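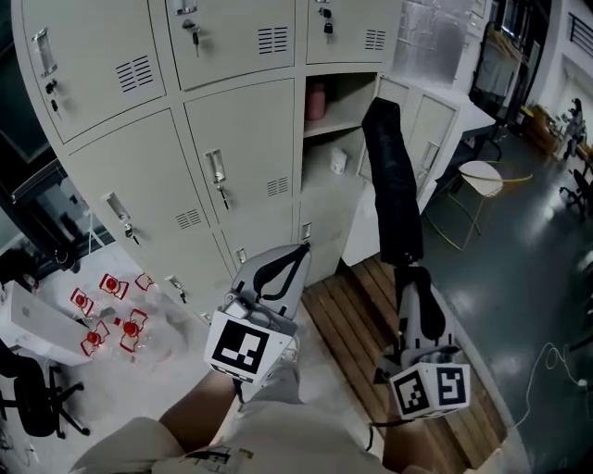 Visholm, February

Direro Shared Workspaces: Members' Board
Topic: Allocation and care of personal lockers, ground floor

facilities_desk
Members are advised that the annual review of locker allocations is now open. Any member who holds a compartment and wishes to keep it should reply to the renewal message before the end of the month. Compartments for which no reply is received will be treated as surrendered.

The following points arise from the last review and are restated for convenience.

Keys are to be removed when a locker is not in use and returned to the desk. A key left in the lock is taken to mean that the compartment is free. Private padlocks are permitted only where the member has registered a spare key. Doors should be closed after use, and drinks bottles should not be stored overnight. The charge for a replacement key is 15 crowns.

rowan_bench4
I should like to query the second point. Several of us leave the key in the lock during the working day as a matter of habit, and the compartment is by no means free. I came back from lunch last month to find another member's shoes on top of my drawing instruments. Could the rule be limited to the hours after closing?

tallis
I would oppose that. The present rule is clear and can be checked at a glance. If keys may remain in the doors all day, there is no means of knowing which compartments are taken, and new members will go on asking at the desk. A key ring in the pocket is a small burden.

rowan_bench4
With respect, the keys have been supplied with tags and rings of differing sizes, and some of them are awkward to carry in working clothes.

facilities_desk
The desk has noted both views. The rule will stand for the present review. Members who find their tag inconvenient may exchange it at the desk without charge.

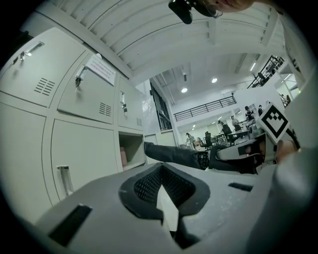

On the question of ventilation, which was raised in the previous thread, the slots in the doors must be kept clear on the inside. Coats and bags pressed against them prevent the air from passing, and the desk has received 2 complaints of damp clothing this winter. Members are also asked not to fix labels or stickers to the doors. Official notices will be put up by the desk and should be left in place.

quillon
May I ask whether the larger compartments are to be charged at the same rate? I hold a small one in the bottom row and can fit very little in it beyond a pair of boots. The original circular from Rivera, who supplied the units, described all sizes as equal for the purposes of rental.

facilities_desk
The rate is the same for all sizes. Exchanges may be arranged between members by mutual consent, provided that both parties inform the desk in writing and both keys are handed in and reissued.

tallis
In that case I would offer mine, which is in the second row. I no longer keep tools on the premises and have little need of the depth.

quillon
That is kind. I shall write to the desk this afternoon.

marl_965
A separate matter. The Dranlow site allows members to keep a bottle in the locker provided that it is empty and the lid is off. Would the same arrangement be considered at Visholm? Carrying one home every evening seems excessive.

facilities_desk
The suggestion will be put forward with the other replies to the review. Until a decision has been posted, the existing rule applies.

rowan_bench4
I support the suggestion, and remain opposed to the rule on keys.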